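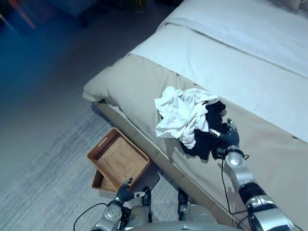

Does waxing the thread make a hand-sewn button stay on longer?

In our test it did, by a small margin: the mean life of a button sewn with waxed thread was 3160 pull cycles, against 2861 for the same thread used dry.

Waxed and Unwaxed Thread in Hand-Sewn Button Attachment
Project report, Garment Construction II
Purnport College, Textile Workshop
Shivam Agarwal, Anju Rana, Ariel Aquino
Supervisor: Ayodele Bassey
Submitted 16 Dec 2025

Summary

Sewing manuals often tell the reader to draw thread across a block of beeswax before sewing on a button. The usual claims are that wax reduces tangling and that it makes the attachment last longer. The first claim is easy to check at the sewing table. The second is repeated without test data in every manual we consulted. We sewed two sets of buttons to cotton shirting, one set with waxed thread and one with dry thread, and loaded each button repeatedly until the thread failed. The waxed set lasted longer on average. The spread within each set was wide, and we treat the result as an indication only.

Background

A button is held by a small number of thread passes through the holes, usually with a wrapped shank between the button and the cloth. The shank makes room for the buttonhole layer. In normal wear the thread is damaged in two places: at the edge of the hole, where it rubs against the button, and at the cloth, where the stitches move in the weave each time the button is pulled. Wax could affect both. It lowers friction at the hole edge, and it sticks the plies together so that loose fibers are less exposed. It could also work against the sewer. A slippery thread may let the finishing knot loosen, and heavy wax can leave a mark on light fabric.

Materials

Thread: Koltby all-purpose cotton, white, from a single spool.
Fabric: Stimau plain-weave cotton shirting, washed once and pressed before cutting. All patches were cut on the straight grain from one length.
Interfacing: woven cotton, sewn in, one layer.
Buttons: four-hole polyester shirt buttons from one card lot. Any button with visible molding flash in the holes was set aside.
Wax: plain beeswax, no added oil or scent.

Sewing method

Eleven buttons were sewn with each thread condition. All of them were sewn by Rana, so that tension would vary as little as possible. She alternated waxed and dry specimens to keep fatigue from falling on one set more than the other.

The thread was used doubled. For the waxed set, each length was drawn over the block twice, then pressed under a warm iron between sheets of plain paper. Pressing melts the wax into the thread and takes off the surplus. Unpressed wax was tried in practice sewing and dropped, as it collected in crumbs on top of the button.

Each button was sewn in parallel bars with the same number of passes. A spacer laid across the button set the shank at 2 mm. After the last pass the spacer was removed, the shank was wrapped, and the thread was finished on the wrong side with two small backstitches and a knot. Tails were trimmed to the same length using a card gauge.

Test method

The workshop has a Chauhan reciprocating tester, normally used for zippers and snaps. Aquino made a hooked plate that slips under the button in the way a buttonhole edge does. The patch was clamped flat in the lower jaw. The plate pulled upward to a fixed load, released, and repeated. The load was set during trial runs so that a button would survive at least one full class period and fail within a day.

Failure was defined as the first complete break of any thread bar, or a gap between button and cloth wide enough to trip the stop switch. The cycle counter was read at that point. Each failed specimen was then examined under a hand lens to find where the thread had broken.

Results

Mean cycles to failure, dry thread: 2861
Mean cycles to failure, waxed thread: 3160
Specimens per set: 11

The difference favors waxed thread. The ranges overlap, and the longest-lived single button in the whole test was a dry one. We had expected the sets to separate more clearly.

Most dry specimens broke at the edge of a hole, with fuzzing on either side of the break. In the waxed set the breaks were divided between the hole edge and the shank, and fuzzing was less marked. No knot came undone in either set, so the concern about slipping did not show up with this finish. We did not test a knot without backstitches.

Handling

Rana kept notes while sewing. Dry thread twisted and looped on itself often enough that several lengths had to be let hang and untwist. Waxed thread gave little trouble. It was harder to thread through the needle when the end was not freshly cut. On the shirting we saw no wax mark after pressing, but the patches were white and a dark or shiny fabric might behave differently.

Sources of error

The hooked plate had a polished edge. A real buttonhole is softer and rubs the shank over a larger area. The load was also applied straight up, while a shirt button in wear is mostly pulled sideways.

The set was sewn by one person, which controls tension but leaves open how another hand would do. Dinesh Sisodia, who runs the alterations class, looked at the specimens and considered the shanks wrapped tighter than most beginners would manage.

None of the specimens was laundered after sewing. This is the largest gap in the work. Hot water and detergent probably remove some of the wax, and the benefit may shrink after a few washes. Specimens for a wash trial have been cut but not sewn.

Cost and time

Waxing and pressing adds a short step per length of thread. If several lengths are waxed together and wound on a card, the extra time per button is small. One block of wax was enough for the whole project with most of it left over.

Further work

The wash trial comes first - the same two sets, laundered before loading. After that we would repeat the test with polyester thread, which most students in the workshop now use for shirts, and with a side pull. The tester needs a new lower jaw before the side pull can be attempted. Aquino has drawn the part and the drawing is filed with the tester manual.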